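Ticket: garras Felleck contra garras de origem na bancada de dois braços
2 de janeiro de 2025 — Weidong Liao
Estado: aberto

Pedido inicial: a Drometeo quer saber se vale a pena trocar as garras de origem pelas Felleck. O fornecedor promete 80 ciclos seguidos sem recalibrar. Já li promessas parecidas em agosto, com o controlador Mabaso, e acabámos a devolvê-lo.

Primeira ronda, garras de origem: 17 ciclos até o braço direito perder o zero do pulso. Reiniciei o controlador, repeti, mesmo erro. Troquei o cabo do servo e a falha passou a aparecer mais tarde, o que não prova grande coisa.

Segunda ronda, garras Felleck: 71 ciclos. Melhor, sim, mas com outro cabo e outro firmware — não aceito isto como comparação. Pedi à Lerkness o firmware antigo para repetir em condições iguais.

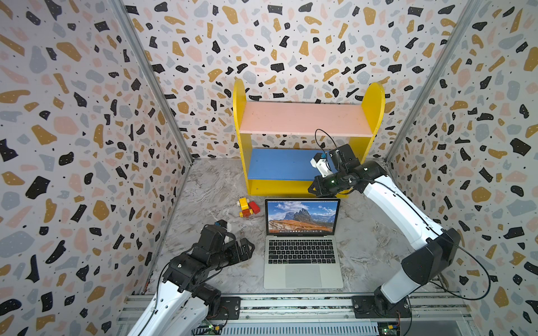
Portátil e estante na área de trabalho, com a garra direita à frente da prateleira azul.

A estante interessa-me mais do que o portátil. A garra tem de entrar entre as duas prateleiras, e é aí que a câmara de pulso pode bater na de cima. O manual indica 7 mm de folga, valor que só acredito depois de o medir. O cabo fino também faz um arco por cima do pulso e quero vê-lo preso antes da próxima ronda.

Por fazer: repetir as duas rondas com o mesmo cabo, registar a corrente dos servos, confirmar a posição zero no fim de cada série. Até lá não recomendo compra nenhuma.

Comentários

rui_m: Tivemos o mesmo erro de zero. Era o parafuso do veio, não o cabo.

Weidong Liao: Apertado antes da primeira ronda. Volto a verificar.

tfs: Publicas os registos de corrente?

Tickets relacionados
Controlador Mabaso: atraso na resposta
Câmara de pulso perde foco de perto
Firmware Lerkness: voltar à versão anterior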